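Virnham Repair and Reuse Days: Frequently Asked Questions

Thanks for looking us up! Virnham Repair and Reuse Days have been running long enough that the same questions come round every time, so we've put our answers in one place. If yours isn't covered, send it to us through the contact form and we'll add it.

Page last updated 9/9/20

What is a repair day?

It's a day when people bring in things that have stopped working, sit down with someone who likes mending, and have a go at fixing them together. Toasters, coats, lamps, chairs, bikes, radios, old computers – we love the lot. You stay with your item the whole time and you're very welcome to hold the screwdriver!

Where and when do they happen?

We meet in the Prultska Rooms, on the corner by the bus stop, once a month except August. Doors open at ten and we stop booking people in at half past two so that everyone gets a proper turn. The building dates from 1895 and the front steps are steep, but there is a level way in from the side lane with a bell at sitting height.

Do I need to book?

For sewing, bikes and small household things, no, just turn up. For computers and anything with a long list of faults, please book a slot. We saw 153 items at our busiest day, which was brilliant fun but meant a lot of waiting, and the computer tables always fill first.

What does it cost?

Nothing at all. There's a tin by the tea urn if you'd like to chip in, and if your item needs a part we'll tell you the price before anything is fitted.

What can I bring?

If you can carry it in by yourself, you can almost certainly bring it. Some things we see again and again:

Kettles, irons, hairdryers and food mixers
Trousers, zips, cuffs, curtains and much-loved soft toys
Desktop computers, including ones you'd like to take apart and understand 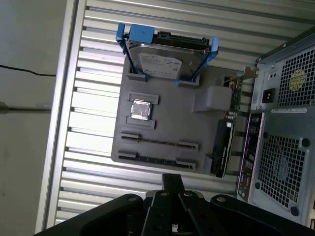 Bikes, scooters and pushchairs
Clocks, music boxes and wind-up toys
Garden tools that need a new handle or a good edge

Is there anything you can't take?

Yes, sorry. No microwaves, no fridges or freezers, nothing that runs on petrol or gas, and no swollen batteries please. If a battery has puffed up, don't post it through our door. Ring your local tip and ask how they'd like it handed in.

My computer is very old. Is it worth the trip?

Very often, yes! A machine that feels hopeless may only need a clean, more memory or a fresh drive, and desktops are a joy to work on compared with most laptops. Bring the power lead, and write your password down for yourself if you're likely to forget it (we never keep it).

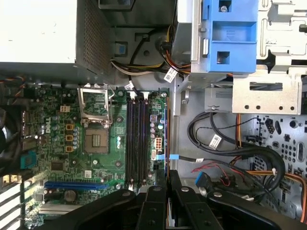

Please copy your photos and letters on to something else before you come. We're careful, but old drives can give up at any moment, and it's a horrid way to lose ten years of holidays. If you can't make a copy yourself, say so when you book and we'll set aside a longer slot.

What happens to things that can't be mended?

You choose. Take it home, or leave it with us for parts. Screws, springs, knobs, buttons and plugs all go into our drawers, and those drawers have saved so many other things. In our last full year 597 items came through the doors and we kept a note of every one, so if you enjoy a good ledger, ask to see it!

Can I look inside a computer without having one to mend?

You can. We run a short "What's In The Box?" session for anybody who's curious, from age eight upwards. You'll learn which part does what, how memory clips in and why dust is such a nuisance.
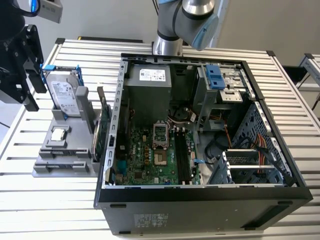

A desktop tower on its side with the panel off. The CPU socket and two memory slots are empty.

Do children need an adult with them?

Under-14s do, yes. They make wonderful menders, and the sewing table in particular is full of them.

What's the Hetetti shelf?

Our swap shelf, named after the café that gave it to us. Leave a working item, take a working item. Mains things need our green sticker before they go on it, so hand them to the front desk first. Books go in the crate underneath, and it's overflowing with cookery at the moment.

Can I borrow tools?

Members can. The tool library has 128 things in it, from darning mushrooms to a very fine Wang bench vice, and you can keep most of them for a fortnight. Joining is free with proof of address.
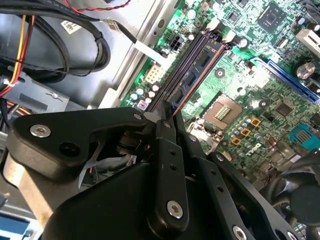 Inside a desktop computer, with the green motherboard at upper right.

I'm not handy. Can I still help?

Please do! We need people to greet visitors, make tea, write up the ledger and sort the button drawers. Come along for an hour, see which table you drift towards, and tell the front desk if you'd like to be on the list for next time.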